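To: Skollow users list
From: Sabina Kodikara
Subject: Re: Grip fault in simulation

Fathima Ekanayake wrote in January:
> The grip check reports a secure hold after the object has slipped. Please suspend unattended runs.

The fault is confirmed. It arose in 24 of 218 simulated runs, the tall tan item included.
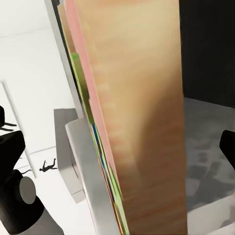 Karthik Sheikh: The force limit should be lowered before any further trial. My own runs failed at the same setting.

We agree — the limit is withdrawn with immediate effect. Card game boxes are also covered by this notice.

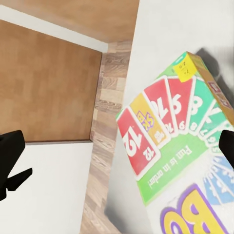
Card game box between the gripper fingers, simulation

Members are asked to:

1. Stop all runs with upright boxes.

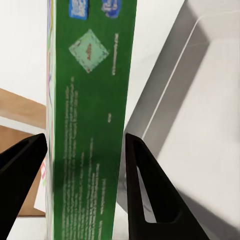

2. Send fault logs to Uldis Toom.

Sabina Kodikara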